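Girumeo open day – anyone else go?

pirkby_dave
Went to the Girumeo open day in November with two people from work. Came home with a tote bag and a lot of doubts. The invitation promised "robots learning from people," and what we got was mainly people. Wondering if others came away with a different impression.

tallgrass
I was there for the 10 a.m. group. Which room did you end up in? The talk by Reiko Morikawa was good, I thought. She was upfront that the arm in the lobby was running a fixed routine.

pirkby_dave
The back room, where they record the hand-held gripper work. Chia-hao Au was showing people around. Food packets on a table, somebody picks them up and puts them down, on to the next round. I asked how many rounds they had so far and he said 298. I asked how many of those a robot had then repeated on its own and got a long answer with no number in it.
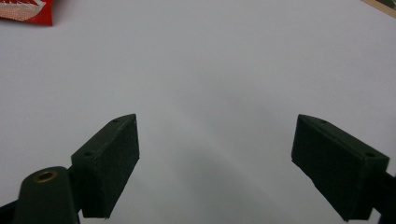 My problem is with how tidy it all is. They talk about kitchens and store shelves, and then everything gets recorded on a plain surface under nice even light. Look at it from the gripper's side: two dark green fingers, a lot of white, and a bit of something red up in the corner. Of course software can learn to find a red thing on white. My kitchen counter has mail on it, and a cat.

Mio_S
You start simple in any kind of training. My aunt Fumiko Sugiyama taught typing for years and she didn't hand beginners a legal brief. I don't see why a clean table is a scandal.

pirkby_dave
Didn't say scandal. I said the invitation talked about kitchens.

oldvalente
I worked with a Valente packing cell for 5 years, so take this from a grumpy person. The first demo we ever saw was beautiful. Same box, same spot, same lamp. Then it came to our floor and the boxes had tape on them. We lost most of a month over tape. Ask to see it fail. If they won't show you a failure, you've learned something.

tallgrass
They did show failures though. There was a reel of bad grabs running on the screen by the coffee. I watched it while I waited for the second group. Maybe you walked past it.

pirkby_dave
I may have. The coffee was a crowd. Fair enough, that's a point for them.

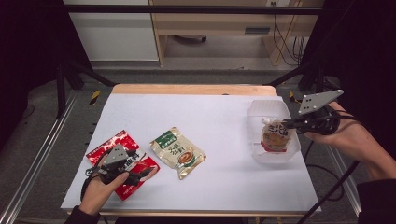
Still, a reel is chosen by somebody. I wanted to hand over a packet of my own and see what happened. I had a bag of peanuts in my coat and asked, politely. The answer was that it would "have to go through the object list." So the list decides what counts as food.

Mio_S
Or they didn't want peanuts all over the floor.

oldvalente
Ha. No, I'm with Dave on the list. A pouch and a flat packet are different enough to be worth recording, I'll give them that. A bag that's already open is another animal. Did they do any opened ones?

pirkby_dave
Not while I was in there.

yaewada
Yae Wada here, I helped on the welcome desk but I don't work for Girumeo, so this is just me talking. The kitchen line on the invitation came from whoever wrote the flyer. I complained about it at the time. The people in the back room would tell you they're at the collecting stage, and I think Chia-hao did tell the later group that when someone pushed him.

pirkby_dave
Thanks, that helps. It would have been nice to have it on the door. I'd have gone anyway, and I'd have asked better questions.

tallgrass
Ikik has one of these coming up too, by the way. Their flyer says "warehouse ready." I'm going.

oldvalente
Bring tape.

Mio_S
I'd still like to hear what number would have made you happy, Dave. Out of the 298, I mean.

pirkby_dave
Any number. If he'd said 5 I would have written down 5 and asked what went wrong with the others. It's the long answer I can't do anything with. I've emailed them to ask – will post here if I get a reply.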